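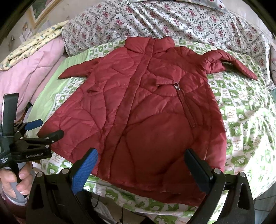 **Ekero opens coat repair and resale service in Murnela**

*15th April* – Ekero, the outerwear retailer founded in 2006, has opened a repair and resale service at its Murnela branch. Customers may now bring in padded and quilted coats of any make for mending, cleaning or resale, whether or not they were bought from the company.

The service occupies the former stockroom on the first floor and is staffed by 4 trained menders. Work offered includes the replacement of zips and press studs, the closing of split seams, the refilling of flattened panels and the shortening of sleeves. Prices are displayed at the counter and a written estimate is given before any work begins. Most repairs will be ready within 3 weeks.

Coats accepted for resale will be inspected, cleaned and placed on a separate rail in the shop. Sellers may choose store credit or payment by bank transfer once the garment has been sold. Coats that remain unsold at the end of the season can be collected by the owner or passed on to the winter clothing appeal run by the Grevar Trust.

Cleaning will be carried out by Özkan Laundry, whose premises are a short walk from the shop. The two businesses ran a trial over the winter, during which almost 20 coats a week were handed in. Torn linings and broken zips were the most common faults.

"Many of our customers already owned a good coat that needed a small amount of attention," said a spokesperson for Ekero. "They asked us where they could take it, and we did not have an answer for them. We are pleased that we can now do the work ourselves."

Customers are asked to empty all pockets and to remove brooches and badges before handing over a garment. Fur, leather and waxed cotton cannot be accepted at present. The company will review this in July, together with a proposal to extend the service to its Grevar branch.

The repair counter is open during normal shop hours, except on Sundays. No appointment is needed for single items – those wishing to bring several coats should speak to the branch beforehand.

**ENDS**

**Enquiries:** Ekero Press Office, Murnela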